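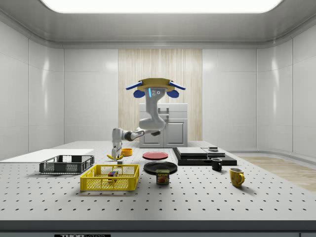 Work this period went into the gripper comparison that you agreed to fund in the spring. We set out to compare two parallel grippers, the Pando and the Dinon, on the same arm with the same controller, and to settle which one goes onto the real cell. All of the runs so far have been in simulation. The test table carries a mix of food items and household objects, and the arm reaches down to them from an overhead mount. Small things next to larger ones have been the hardest part of the layout: the banana with the gray block right beside it leaves very little room for a finger to come down between the two. We kept that arrangement in the set on purpose, as the kitchen tasks in the proposal are full of cases like it.

The plan had 7 object types in the core set and 3 start poses for each. That part is finished for the Pando. For the Dinon we have finished all but the mugs, which we stopped after finding an error in the collision mesh for the handle. The fingers were closing on a shape slightly larger than the handle being drawn, so grasps were being scored as good when there was still a visible gap. The mesh has been rebuilt. Mug results from before the fix have been thrown out for both grippers, and the Pando mug runs were repeated.

Controller work took longer than planned. The Teoh controller expects force readings at a fixed rate, and the simulator was delivering them in bursts whenever the camera views were being rendered at the same time. The arm would pause just before contact and then close too hard. We moved rendering to a separate process in June and the pauses went away. That cost us most of 4 weeks, and it is the main reason this report shows fewer finished runs than the schedule called for.
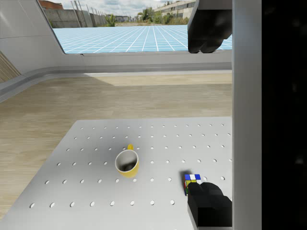

Rosaire Petrenko
Project lead, manipulation testing

Wrist camera

The second item in the work plan was to find out whether the wrist camera alone gives enough information to line up a grasp, or whether the fixed view has to stay. The wrist view shows both fingers along with the part of the table they are working over, and at close range that is a clear gain over the fixed view. When a finger is up against the Rubik's cube, the point of contact can be seen directly and the policy does not have to guess at it. The yellow mug stays in view at the same time, so the controller can keep track of a neighboring object during the approach.

There are two drawbacks. The wrist housing takes up the whole right edge of the image, and the rail of the gripper hides a further strip of table next to it. An object in that strip is lost until the wrist turns. The other drawback is the background. The camera picks up the floor, the window and everything outside it, and the early grasp detector put boxes on parts of the building outdoors. We now mask everything past the far edge of the table. The mask is computed from the arm pose, so it will carry over to the real cell if the calibration is good.

Our current view is that both cameras should stay for the next stage. Grasps planned from the wrist camera alone were fine once the gripper was close, but the search phase was slow and sometimes went to the wrong side of the table. Using the fixed view for search and the wrist view for the last part of the approach cut planning time by roughly a third.

Results so far

On rigid objects with flat sides the two grippers are close enough that we would not choose between them on that basis. The Pando does better on curved items, the banana in particular. The Dinon opens wider and has an easier time with cans, and it gets into the baskets with less contact on the rim. Plates remain poor with both. A plate lying flat gives neither gripper anything to close on, and the edge-tilt motion we wrote for it works only when there is free table on the far side. I would like to move plates into a separate test so that they don't pull down the totals for everything else.

Budget and equipment

Spending is under plan for hardware and over plan for computing time. The overrun comes from the repeated mug runs and from rendering two camera views for every trial. We have asked Nulleo for a quote on a second set of padded fingertips, to be used on the real arm, and can cover it from the hardware line. No change to the total is requested. I do need approval to move the unspent hardware money across to computing, and the form for that was sent in along with this report.

Next steps

Finish the Dinon mug runs on the corrected mesh. Repeat the can grasps for both grippers with lower friction on the fingertips – the present value came from a data sheet and is probably too generous. Write up the edge-tilt motion as it stands. After that, the better gripper for each object type goes through a last check in simulation before we book time on the real cell, which we expect to need for 6 weeks. Booking depends on the transfer being approved, so an early answer on that would help.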